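Home About Garden Diary Recipes Archive Contact

The hedge, the other hedge, and what I learned about July

Tuesday, July 9, 2024

I have been meaning to write about the hedges since we moved to Badlow, and every time I sit down to do it I end up outside looking at them instead. So this morning I made a big pot of tea, pulled the kitchen blind down so I couldn't see the garden, and here I am.

When we bought the house there were 2 hedges. One runs along the lane at the front and is privet, thick as a mattress and mostly well behaved. The other goes down the side toward the field and is a mixture of whatever people have stuck in over the years. There is hawthorn in it, and hazel, and a long stretch of something I took for beech for the whole first winter and which is hornbeam. (They look alike until you put the leaves side by side. Hornbeam has little teeth along the edge and deeper lines, and beech is smoother with a wavy rim. I now point this out to visitors whether they ask or not.)

The side hedge had been let go. It was well over my head and very fat at the top, with bare legs underneath where you could see straight through to the sheep. My first thought was to get out there with the shears and take the whole lot down in a weekend, and I'm glad my shoulders gave out before I'd done more than a few yards, for I was going about it all wrong. I was cutting it straight up and down like a wall. A hedge wants to be a bit wider at the bottom than at the top so the light can get to the lower branches. If the top is the widest part, everything beneath sits in the shade and slowly gives up.

I did the privet first this year, as it forgives almost anything. I put two canes in and tied a string between them, and I still managed a dip near the gate. It will grow out. Privet grows so fast you can be embarrassed by it one week and have forgotten all about it by the next month.

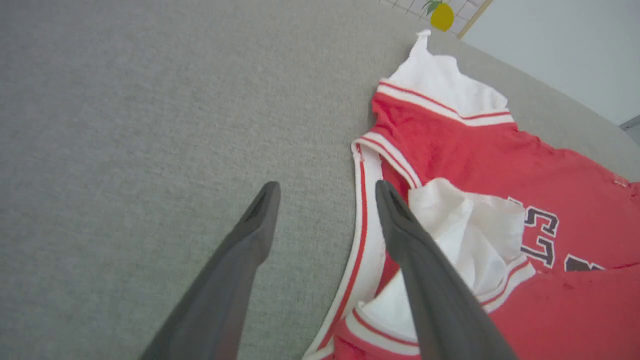

Is July too late to cut a hawthorn hedge back hard?

It's the wrong time for a hard cut, so give it a light trim now if it needs one and save the heavy work for winter, when the plant is dormant and the birds have long finished with it.

The birds are the part I hadn't thought about enough. I went along the side hedge in June with my nose practically in it, and I could hear cheeping from deep inside the hawthorn before I ever saw the nest. I backed away very quietly and put the shears in the shed, and that was that stretch finished for the time being. I'd much rather have a shaggy hedge and a family of blackbirds. Do check before you cut, and check properly -- part the branches, stand still for a while, and watch whether anybody is flying in and out with a beak full of something. If there's a nest in use, leave the hedge alone until they have all gone.

So my plan for the side hedge is a slow one. This coming winter I'll take the top down and cut one face back hard, the field side probably, and leave our side be. The winter after that I'll do the other face. Cutting both sides and the top all at once is a lot to ask of an old plant, and I'd also have to look at a row of brown sticks from the sink all through the spring. Hawthorn, hazel and hornbeam will all shoot again from old wood if you're patient with them. I wouldn't try it with most conifers. Our neighbors at the last house did that with a cypress hedge and the brown side stayed brown until the day we left.

The gap at the bottom end is a different matter. It's 18 feet long, and nothing I do with shears is going to fill it. I'm going to plant it up with bare-root hawthorn whips once the cold weather comes, and I've already put my name down for 25 of them at Clilholm, the nursery out past the reservoir. That's more than I need for a single row, but I want a staggered double row, and I am sure to lose a couple to rabbits. Bare-root plants look like nothing much when they arrive. They're thin brown twigs with a bit of string around them, and you feel silly having driven out to fetch them. Keep the roots damp and covered until the moment they go in, firm them down with your heel, and water them through their first summer even if you think they look fine.

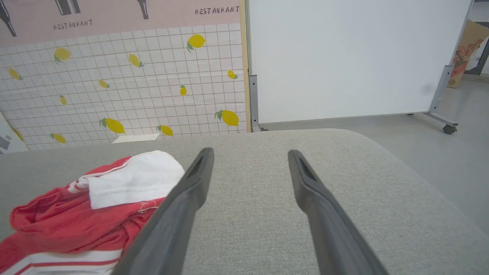

Badlow Garden Club -- Members' Pages

I was asked about tools, so a word on those. I own a battery hedge trimmer, a Telleo, and it is light enough for me to use at arm's length without going wobbly. It does a good job on the privet and on any soft new growth. On the side hedge it just chews at the thick stems and sulks, so there I use loppers, and a pruning saw for anything fatter than my thumb. I wipe the blades down when I finish and put a drop of oil on them. I was terrible about that for years, and then I borrowed a pair that somebody had looked after and couldn't believe how much less work it was.

As for the clippings, the soft privet bits go on the compost in thin layers with torn-up cardboard between. If you dump the whole lot in at once you get a green slimy mat in the middle, and it smells dreadful. Hawthorn does not go in my compost at all! I put a few pieces in once, and I was finding thorns with my fingers more than 18 months later. It gets stacked behind the shed now, and the wrens seem to like poking about in it.

I did get a price for having the side hedge done by a tree man, and it was fair, and if my shoulder is bad again this winter I may well ring him back. There's no shame in it. A tall hedge next to a lane is a proper job, with ladders and traffic to think about, and I won't go up a ladder with a powered trimmer for anyone.

Next time I want to write about the pear tree, which has dropped a good deal of its fruit and given me a fright, though I'm told it's only thinning itself out. I also have a packet of Đào seeds, a climbing bean I hadn't come across before this spring, sitting on the windowsill looking at me. They should have been sown weeks ago. I may put a few in a pot by the back door this afternoon and see if they'll come up anyway.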